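Preguntas que me hacéis siempre (y alguna que me habéis hecho solo una vez)

Empecé a contestar estas cosas por correo, una a una, y llegó un momento en que copiaba y pegaba la misma respuesta hasta tres veces en una tarde. Así que las he juntado todas. Si no me conoces: escribo sobre desempaquetar, ordenar los restos y decidir qué se guarda y qué se va. Sí, hay gente a la que le interesa. Mi hermana todavía no se lo cree.

¿Por qué escribes sobre embalajes y no sobre orden en general?

Porque del orden en general ya escribe todo el mundo, y muy bien. A mí lo que me trae de cabeza es ese rato raro que viene después de abrir una caja, cuando ya has sacado lo que querías y te quedas con una mesa llena de cosas que no has pedido: la bandeja de espuma, el clip, la bolsita, el trocito de plástico que no sabes si es basura o una pieza. En mi casa ese rato podía durar semanas. Tuve una bandeja de espuma encima del frigorífico desde Navidad hasta bien entrado el verano, y lo peor es que dejé de verla.

¿Qué es lo primero que haces al abrir un paquete?

Despejar la mesa. Antes de abrir, ¿eh? No después. Quito el frutero, las llaves, el correo, lo que haya. Luego abro, saco lo de dentro y lo dejo todo a la vista, extendido, sin amontonar. Si amontonas, lo pequeño desaparece debajo de lo grande y ya puedes despedirte del tornillo.

Tiro de mesa siempre que puedo. Probé una temporada en el suelo y acabé con dolor de rodillas y con una arandela metida en el calcetín.

¿Cuánto tiempo tengo que guardar la caja?

Depende de lo que sea y de dónde lo hayas comprado. Lo que hago yo: si se puede devolver, guardo la caja y todo el relleno hasta que se acaba el plazo, y escribo la fecha en la tapa con rotulador gordo. Cuando llega ese día, fuera. Con los aparatos caros me quedo la caja algo más, sobre todo si sé que voy a mudarme. Con una batidora, no. Una batidora sobrevive envuelta en una toalla.

Hạnh Ung me escribió desde Povville para decirme que ella guarda todas las cajas en el altillo desde que le rechazaron una devolución por no llevar el embalaje original. La entiendo perfectamente. También me contó que ya no cabe nada más en el altillo, así que igual hay un punto medio, Hạnh.

¿Y las bandejas de espuma? ¿Se reciclan?

La pregunta estrella. Mi respuesta es aburrida: mira lo que dice tu ayuntamiento. De verdad, cambia muchísimo de un sitio a otro. Donde vivo ahora me mandan llevarla al punto limpio, donde vivía antes iba con los envases, y en casa de mi tía no se ponen de acuerdo ni los vecinos del mismo portal.

Lo que sí te puedo decir es que no la rompas en cachitos para que ocupe menos, por favor. Yo lo hice una vez, en el salón, con la alfombra puesta. Las bolitas se pegan a las manos, al jersey, al gato y a la propia aspiradora por fuera – seguían saliendo en febrero. Si hay que partirla, la meto entera en una bolsa grande, cierro la bolsa y la parto desde fuera. Va de maravilla.

¿Se puede aprovechar la espuma para algo?

Sí, pero con cabeza, que de ahí salen los trasteros que salen. A mí me sirve para tres cosas y ya está. Una, las bandejas con hueco redondeado me hacen de cuenco para las piezas sueltas mientras monto algo. Dos, los trozos planos los pongo debajo de las macetas cuando las paso al patio. Tres, guardo un poquito para mandar paquetes, y digo un poquito: lo que cabe en una bolsa de la compra. Cuando la bolsa está llena, no entra nada más.

Đức Bạch me preguntó si se podían pintar y usar de decoración. Poder, se puede. Yo no lo haría en mi casa, pero él me mandó un correo larguísimo y entusiasmado sobre un belén que montó con ellas, con montañas y todo, y me alegró la mañana. Eso sí, prueba antes la pintura en un trozo que no te importe, que los aerosoles se comen algunas espumas.

¿Usas algún producto especial para organizar las piezas?

Poca cosa. Un tapete antideslizante de Matstead, que compré porque era verde y me he quedado porque no rueda nada, y unas cajitas con tapa de Cerkitz que heredé de una compañera de trabajo. Ninguna de las dos marcas me paga nada, ni sabe que existo. Un mantel viejo y unos tarros de yogur hacen lo mismo.

Ahora bien, si tu mesa es lisa y resbala, el tapete se nota. La mía tiene veta y aun así más de una bolita metálica ha salido disparada hacia el pasillo.

¿Qué hago con los trocitos de plástico que no sé qué son?

¡Ay! Esta es mi favorita, porque yo vivía rodeada de ellos. Un clip azul. Una lengüeta. Una cosita amarilla del tamaño de una lenteja que puede ser una pieza vital o la rebaba del molde. Mi sistema es el siguiente:

Primero miro las instrucciones, incluso la página esa del principio con los dibujos de todo lo que viene en la caja. Muchísimas veces el misterio se acaba ahí.

Si no aparece, busco si tiene un borde roto o cortado. Un borde arrancado suele querer decir que era parte de un precinto o de una brida, y entonces a la basura sin pena.

Si sigo dudando, va a un sobre. En el sobre escribo de qué aparato venía y el mes. Nada de «varios», por lo que más quieras. El cajón de «varios» es un agujero.

Cuando el aparato lleva un año funcionando y el sobre sigue cerrado, lo tiro sin abrirlo. Lo de no abrirlo es importante para mí, que si lo abro me encariño.

¿Pero no te has arrepentido nunca de tirar algo?

Una vez. Era la patita de goma de una báscula de cocina y parecía un resto de embalaje, te lo juro. La báscula cojea desde entonces. Le puse un trocito de corcho debajo y ahí sigue, pesando harina. En comparación con todo lo que he tirado y no he vuelto a echar de menos, me sale a cuenta.

Vy Từ me discutió esto con mucha gracia: dice que a ella le ha salvado la vida una pieza guardada diez años. Le pregunté cuántas más había guardado con ella y me contestó que prefería no mirarlo.

Tengo niños pequeños, ¿cambia algo?

Cambia todo. Con niños en casa no dejo la mesa a medias ni para ir a contestar al teléfono. Los trozos pequeños, las bolsas y la espuma van arriba, fuera de su alcance, desde el minuto uno. Y miro el suelo al acabar, con el móvil en modo linterna y la luz a ras, que así se ve hasta una miga. Mis sobrinos encuentran en diez segundos lo que yo no he visto en media hora.

¿Cómo ordenas la mesa cuando ya está todo sacado?

Por destino. No por tamaño, ni por color, ni por bonito. Me hago unas zonas imaginarias: lo que se queda, lo que se recicla, lo que va a la basura y lo que no sé. Empiezo por lo grande, que se decide rápido y deja sitio, y acabo por lo diminuto, que es lo que me da pereza.

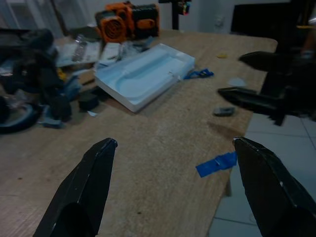 Lo de dejar lo diminuto para el final tiene su riesgo, lo reconozco. Cuando te quedan la bandeja blanca y unos cuantos trocitos azules en la madera, el cuerpo te pide hacerte un café y volver luego. Y luego es el martes. Yo me obligo a no levantarme hasta que la mesa está limpia, y si alguien me llama, que espere.

Firouzeh Abbasi lo hace justo al revés, por lo pequeño primero, y me asegura que así se quita el mal trago. Lo probé un par de veces. A mí me agobia tener la espuma ocupando media mesa mientras examino una lengüeta, pero si a ti te funciona, estupendo. Aquí no hay premio para quien lo haga como yo.

Cuidado también con los bordes. Las piezas pequeñas siempre acaban cerca del canto de la mesa, no me preguntes por qué, y de ahí al suelo va un codazo. En suelo de baldosa clara lo blanco y lo transparente no se encuentran jamás. Antes de ponerme a clasificar, empujo todo hacia el centro con el canto de la mano.

¿Con qué luz trabajas?

Con la que hay, y mal hecho. Por la tarde mi mesa se queda en penumbra y la espuma blanca coge un tono azulado que engaña bastante. Tengo pendiente poner una lámpara de pinza desde hace una eternidad. Si tienes la costumbre de abrir paquetes de noche, como yo, enciende la luz buena y no te fíes de la del extractor.

¿Y si los restos son de varios paquetes a la vez?

Uvas a Hércules, como decía mi abuela, que nunca supimos qué significaba. En serio: no abras el segundo hasta haber terminado con el primero. Ya sé que da rabia, que te hace ilusión y que están ahí los dos mirándote. Pero cuando se mezclan los clips de una estantería con los de una lámpara, has perdido la tarde.

Si ya se han mezclado, separa por el tipo de plástico y el acabado. Las piezas del mismo fabricante se suelen parecer. No es infalible, pero ayuda.

¿Haces talleres?

Hice uno en la biblioteca de Park, un viernes por la tarde, y vinieron más personas de las que cabían en la sala. Lo pasamos muy bien, aunque acabamos hablando sobre todo de cables, que es un tema que tengo aparcado porque me supera. Habrá otro cuando encuentre un sitio con mesas grandes. Hường Võ se ha ofrecido a preguntar en el centro donde da clase de costura – si sale, lo avisaré en la portada.

¿Puedo mandarte una pieza para que me digas qué es?

Puedes mandarme una foto, y te diré lo que pueda, que a veces es «ni idea, guapa». Piezas por correo postal no, por favor, que ya me llegó un sobre con once arandelas y sin remite y no supe a quién devolvérselas. Siguen en su sobre, con el mes escrito.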